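Section 5. Recording Demonstrations with the Handheld Grippers

5.1 Purpose
This section describes how an operator records a task by hand for later use on a Tolero two-arm station. It applies to the Juketti handheld gripper pair. Remote control from the operator desk is covered in Section 6.

5.2 Before You Begin
1. Confirm that the station controller is on and that the session list is open.
2. Connect the left gripper first, then the right. The status line must show both units before you continue.
3. Open and close each gripper fully three times. The width reading should return to zero each time.
4. Enter the task name exactly as it is written on the task sheet. Names are case sensitive.
5. Put on the head camera and adjust it until both grippers remain in view at normal working height.

NOTE: If the width reading does not return to zero, repeat step 3. If the fault remains, exchange the unit and report it to the station supervisor, Evaristo Huerta.

CAUTION: Do not disconnect a gripper while a recording is open. The file will be closed without an end marker and cannot be recovered.
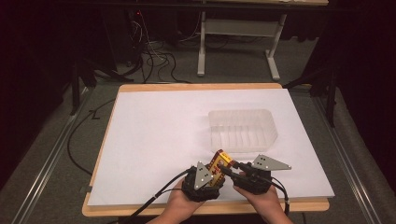 A demonstration consists of one complete attempt at the task, from the start position to the release of the object. The operator should work at a steady pace, slower than in ordinary handling, and should avoid changing grip once the object has been lifted. Where both grippers hold one object, as with the small yellow box pinched between them over the white paper, they should close and open together. The triangular plates on top of the grippers carry dark dot markers, and these must stay free of fingers, sleeves and cable throughout the recording. Cables should run down and away from the work area.

5.3 Recording
1. Hold both grippers still at the start position until the tone sounds.
2. Perform the task once.
3. Return to the start position and hold still until the second tone.
4. Mark the attempt as Keep or Discard on the controller.
5. Reset the objects according to the task sheet and begin again.

A standard set contains 14 kept attempts per layout. Discarded attempts do not count toward the set – they are stored separately and removed when the session is closed.

5.4 Closing the Session
Select Close Session and wait for the transfer to Trurnosa storage to finish. A session may hold up to 1,000 attempts. If this limit is reached, open a new session under the same task name. Sessions left open are closed by the system each Wednesday, and any attempt not yet marked is treated as discarded.

For replay on the Ayaaba arms, see Section 7.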